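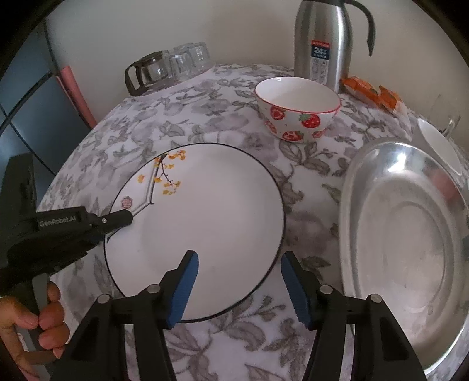 # Chapter 6: Setting a Place

I learned to set a table at my aunt's house, where the rule was simple: whoever complained of being hungry got handed the plates. I was always hungry, so I got a lot of practice. I put forks on the wrong side for years and the meals tasted fine, but I did pick up a feel for how a table goes together, and that feel is what I'd like to pass along in this chapter.

We spent Chapter 5 on washing, drying, and storing dishes. Now they come back out of the cupboard! We'll start with the cloth, move on to the plate, and then get to trays and serving pieces, which most beginners forget until the food is already in their hands.

## Before you begin

By the end of the chapter you should be able to:

- lay a cloth so it hangs evenly on all sides
- place a dinner plate at a comfortable distance from the edge
- decide which way up a decorated plate goes
- leave room for a tray or platter without crowding anybody's elbows

**Words to know:** *drop, well, rim, cover, place setting*

## 6.1 The cloth comes first

The part of a tablecloth that hangs over the side is called the **drop**. For everyday meals I like a short one, just enough to look finished and not so much that it ends up in people's laps. Shake the cloth out over the table, let it settle, then walk all the way around and tug. (Do walk around. I used to tug from one side only, and I always ended up with a floor-length curtain at the far end.)

Patterned cloths are kinder to beginners than plain ones. Leaves and blossoms scattered over a white background will hide a crease or a faint old tea stain that a plain white cloth would show off to the whole room. Grays and soft purples are easy to live with, too, and they sit quietly under most dishes. If you do have a plain cloth, iron it the same afternoon you use it — folded cloth picks up new lines very quickly.

## 6.2 Getting to know a plate

Pick up any dinner plate and you'll find two main parts. The **well** is the broad middle where the food goes. The **rim** is the border around it, and it's where you should put your fingers when you carry the plate. Keep your thumb out of the well, please! I still catch myself doing it when I'm in a hurry.

Some plates have the same design all the way around, and you can set those down any way you like. Others carry their picture to one side: a flowering branch near the rim, say, with the rest left white. A plate like that has a top and a bottom, and you get to decide where the picture sits for the person eating. My own habit is to put the flowers at the upper left. Sauce and gravy tend to end up in the middle, so a branch up there usually survives until dessert.

Whatever you choose, choose it for the whole table. One plate turned a little differently from its neighbors looks like a mistake, even on a table where nothing matches.

## 6.3 The space each person needs

The plate, the flatware, the glass, and the napkin for one person make up a **place setting**, also called a **cover**. Measure 30 inches from the center of one plate to the center of the next if you have the room. I've squeezed people in much closer at holidays and everyone was cheerful about it, but somebody's sleeve did go in the cranberry sauce.

Set the plate down first, 2 inches in from the edge of the table, and build everything else around it. Starting with the forks means moving the forks later.

Trays need their own space. An oval metal one takes up more of the table than you'd think, and it shouldn't touch the plate beside it, where the two will clink every time somebody reaches over. I put the empty tray on the table while I'm still laying the places, so I know it fits. Then I carry it back to the kitchen and fill it.

## Try it at home

Lay one complete place setting on a cloth, with an empty tray or platter beside it. Sit down in the chair and pretend to eat. Can you reach the tray without lifting out of your seat? Does your elbow land on anything? Move things until you're comfortable, then sketch the final arrangement in your notebook and label the well, the rim, and the drop. Keep the sketch handy, as we'll add the glasses and flatware to it in the next section.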